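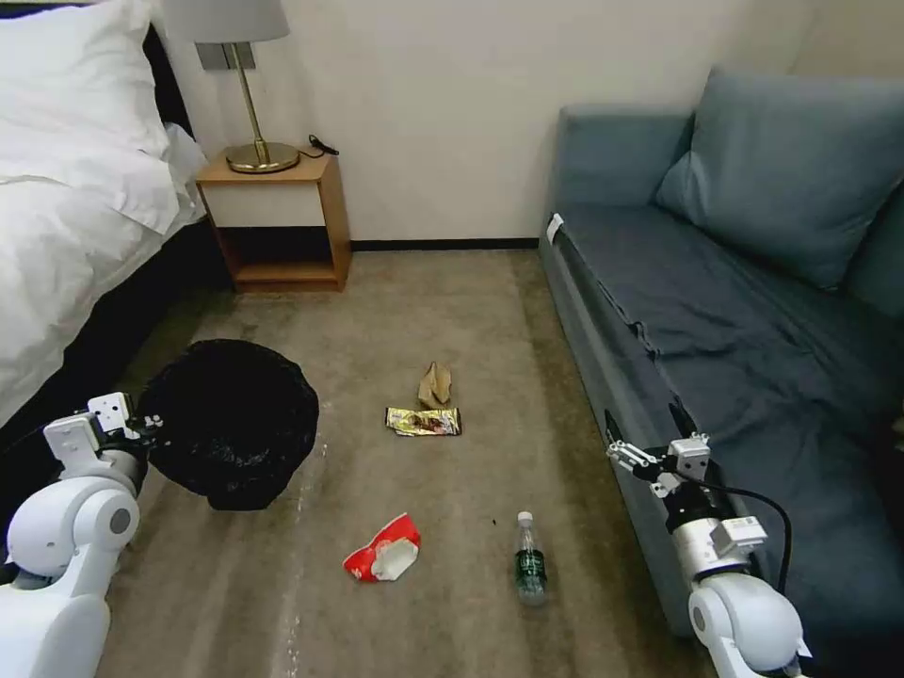

I rent out one small apartment in Brirnport for short stays, and my problem is with the white bedding. After 28 or so washes it is not white anymore, it goes to a tired gray, and the pillowcases have a yellow shade where the head lies. I bought everything in white on purpose, as the hotels do, and on the dark bed frame it looks very nice when it is fresh. But the duvet hangs down the side toward the floor, so every guest sees it first when they open the door, and any gray is noticed. I wash at 40 degrees with a normal liquid and a softener. The sheets are cotton, the duvet cover is a mix, I don't remember the percent. I tried chlorine bleach one time and the yellow became worse! What is the correct way, or do I have to buy new sets every year?
Posted by brondodeo_rental, 11/23/24

3 replies

wurninness
You have two different problems and they need two different treatments.

The yellow is body oil and skin cream. Chlorine bleach does not remove it, and on some mixed fabrics it makes yellow by itself, so please stop with that. Soak the pillowcases overnight in warm water with oxygen bleach (the powder one, sodium percarbonate). Then wash at 60 if the label permits it. For your cotton sheets it usually does, for the duvet cover you must read the label first.

The gray is most often detergent and softener that stay in the fabric and hold the dirt. Leave out the softener completely. Use a powder for whites, because liquid normally has no bleach inside. Also do not fill the drum until the top – a duvet cover needs space to move, otherwise the small things go inside of it and come out in one ball.

If the water in your area is hard, you need more powder than you think. The table is on the back of the package. I was using the dose for soft water during two years and I blamed the machine.

One more thing, run the machine empty on the hottest program once a month. When I did it the first time the water was brown.

aberg_laundry
Just buy new ones, life is short. Or buy gray ones

linen_and_line
I agree with the long reply above, with one correction. Do not do 60 each time if the guests stay only one or two nights. The elastic in the fitted sheets will be finished very fast. I do 40 with powder as the usual wash, and a hot one every fourth time.

About buying new: I keep three sets for each bed and I change the order, so all of them get old together. When I bought only one new set, it made the other two look dirty, even directly from the line. If you must buy, take all from one shop on the same day, because white from Åberg and white from another maker are not the same white. I learned this with a duvet cover that looked blue beside my pillowcases.

Check also your spin speed. Mine was set at 1275 and the covers came out with hard wrinkles, which in daylight looked to me like gray stains. With a lower speed they need longer to dry but I iron less.

Posted by brondodeo_rental
Thank you, the soak is started tonight with four pillowcases. The softener I already gave to my neighbor. I looked at the label of the duvet cover and it says 40 maximum, so for this one I will try only the soak and the powder.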